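Subject: Re: [village-kitchen] Replacing the chopping boards before spring

On Wednesday the hall kitchen group wrote:

> Hi all,
>
> As some of you will have heard, the wooden boards in the hall kitchen are past it and we would like to replace the lot before the lunches start up again. The suggestion is the Viltberg set, which is 9 plastic boards in different colours with a rack, at £300. The colours mean raw meat never goes on the same board as the salad.
>
> The leaflet says plastic is the hygienic choice and wood harbours germs. It also says the boards last 7 years in normal use.
>
> Unless anyone objects we'll order at the end of February.

Well, I'll object, or at least grumble, and you can order them anyway if I'm outvoted.

First, the money. Three hundred pounds is a lot for things you cut onions on. I looked in the Lucero catalogue and you can get a plain white board, big enough for two loaves side by side, for a fraction of what Viltberg wants per board. Most of what we'd be paying for seems to be the rack. We had a rack before. It lived on top of the fridge and people put tea towels in it.

Second, "wood harbours germs". Says who? The leaflet is written by people who sell plastic boards. I've read plenty of arguments both ways over the years and the only thing everybody seems to agree on is that a board full of deep cuts is hard to clean, whatever it's made of. Ours are full of deep cuts. That's a reason to sand them or bin them, I grant you. It doesn't tell me what to buy next.

Third, the colours. I can see the point in a hotel kitchen where everyone is trained and somebody checks. In ours, on a busy lunch day, people will take whichever board is nearest and dry. I helped at Isis Street for two winters when they had a colour system, with a chart on the wall and everything. By Christmas the fish board was being used for flapjack. Labelling two boards RAW and NOT RAW in big letters would get us most of the way there, and newcomers wouldn't need to learn anything.

As for lasting 7 years, I'd like to know what they count as normal use. White plastic stains as soon as it meets a beetroot, and once it looks grubby people stop trusting it, clean or otherwise. My own at home is a Loleck one and went dingy long before it wore out.
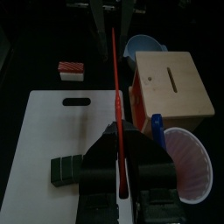

Bleach helps, up to a point. A long soak with the right dilution will lift tea and curry, but it won't do much for anything that has got down into the knife marks, and I don't much like the smell on bread afterwards. The dishwasher does a better job if the board will fit. Has anybody measured? Ours is the narrow one, and I have a feeling the large Viltberg boards would have to go in on the slant, which blocks the top arm.

So what I'd do is this:

- keep the two best wooden boards for bread and cake, sanded and oiled
- buy four plain plastic ones, two marked RAW and two for everything else
- look again in a year

If someone has used the Viltberg set in a proper working kitchen and still likes it, I'd be glad to hear, and I'll pipe down. I don't count the reviews on their own website. There are 775 of them and I couldn't find a cross word in the lot.

The knives need sharpening as well, by the way, whatever we cut on.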